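Book block (display)

A book block, in the sense used by shopfitters and home decorators, is a solid or hollow piece made in the shape of a book and set on a shelf, desk or table in place of a real volume. The same words have an older meaning among bookbinders, who use them for the sewn or glued pages of a book before the cover goes on, and the two are easily mixed up in catalogs. Readers looking for the binder's term will want the article on binding instead.

Display blocks are nearly always stood upright with the spine facing out, and they tend to be sold and shown in small groups, pressed close together so that they hold one another up. Grays, creams and dusty blues have long been favorites, as they sit quietly beside almost anything — a lamp, a bowl, a row of real books — and a set will often move gently from a darker shade to a paler one. Lettering, where there is any, runs along the narrow face and is usually kept small.

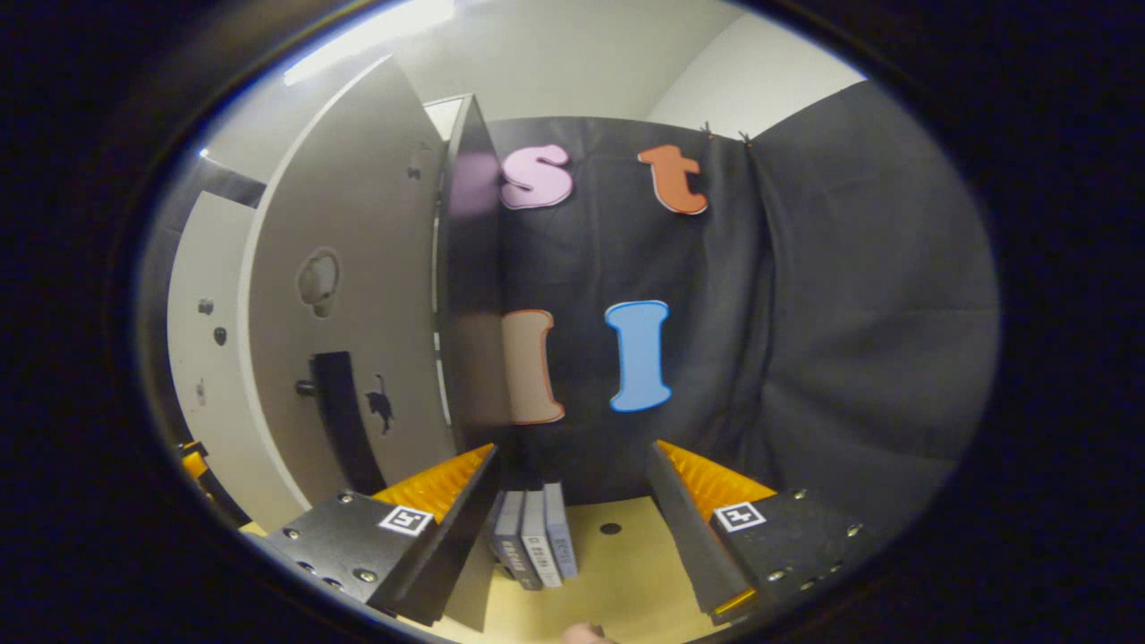
Vol. 2, p. 360

A short row of gray blocks on a light wooden tabletop shows the arrangement at its plainest, with the darkest at the left and a pale blue-gray at the right. Dark cloth hung behind a group like this is an old window dresser's habit, and a kindly one, for soft folds let the straight edges of the blocks stand out. Large cut-out letters are sometimes fixed to the cloth as well, in rows, to give the eye something to rest on higher up.

The habit of dressing rooms with such pieces is described at some length by Mbali Mnguni in her handbook for the Makhubela furniture showrooms, where around 78 sets were lent out to branches each August and came back, she writes fondly, in every order but the right one. Lachlan MacBrayne, who arranged windows in Palbridge for most of his working life, preferred uneven heights and liked to leave a hand's width of bare table beside the last block.

Care is simple. A dry, soft cloth is enough for most finishes, and printed spines should be wiped along the lettering and never across it.

See also: Bookend; Dummy book; Window dressing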